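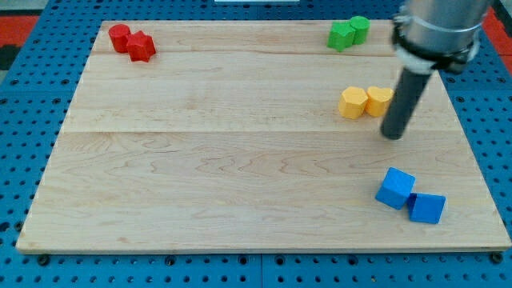 Robots need rules, and I get to help write some of them. My name is Reginald Tillman, and at Jernik my job is to think up ways to keep robots and people from bumping into each other. You might think the rules are only for great big robots that lift cars, but small jobs need them too. Take sorting blocks. When a robot arm has a long gray rod for a finger and a board with red, green, yellow and blue blocks to push around, there are plenty of things to decide before anyone switches it on. How fast can the arm go? How hard can it push? Who is allowed to stand nearby?

So let me tell you how we answer those questions!

Rule one: bolt it down

You know how a piece of paper slides away when you try to erase something with one hand? Boards do that too, if you let them. Look at the two front corners of the wooden board and you'll find a dark round bolt in each one, going into the blue table. All those holes in the table are handy, and I wish my desk at home had them. The robot has been told where the board is, and it believes what it has been told. If the board moves and the robot doesn't know, the rod could come down in the wrong spot, or press into the wood.

Rule two: everybody gets their own space

Every robot arm has a reach, just like you do. Stand still, stretch out your arms and turn in a circle (check for lamps first, please). The space you can touch is your reach. We measure the robot's reach before we do anything else, and we mark it on the floor with tape. While the arm is moving, people stay on the other side of the tape. That goes for me, my boss, and any visitor, even a very important one.

Some robots are built to work close to people, and they can feel when they've touched something and stop. Those still get checked. A robot that is gentle with a round rod might not be gentle at all with a pointy tool, so when we change the tool, we start the safety check again from the first page. It takes a while – I bring a sandwich.

Rule three: know where the stop button is

Big robots, little robots, old ones, new ones – I want a stop button I can reach without walking past the arm. It is usually red, with yellow behind it, so you can find it in a hurry. Before we start for the day, one of us presses it while the robot is moving slowly, and we watch to see that the arm stops. If it doesn't, we don't work with that robot until it's fixed.

My friend Tshepo Mokgethi taught me the next part. After you press stop, letting the button back out should not make the robot start moving again. A person has to look around, see that it's safe, and then start it on purpose with a different button. I had never thought about that before I worked with Tshepo, and now I check it on elevators and treadmills and all sorts of things.

Rule four: slow first, fast later

When a robot learns a new job, we run it slowly. Really slowly, like a snail with a backpack. We watch it touch one block, then we look at our notes, then we try another. Our notebook for the Clevness project has 208 pages, and a lot of them say things like "too close to the edge" or "try again slower." Only when the slow runs go well do we let the arm speed up a little.

What is a standard, anyway?

Grown-ups use the word "standard" for a set of rules that lots of people have agreed to share. People from different countries sit down together and argue (politely, mostly) about each sentence. Then a person who builds robots in one place and a person who uses them somewhere else can both open the same rules and know what to do.

You can write your own at home. Pick something that moves, like a remote-control car. Decide where it may go, how fast, who may drive, and what word means STOP. Write it down and ask your family to sign it, then try it out and fix the bits that don't work. My niece's first one had a rule about the cat, and the second one had four.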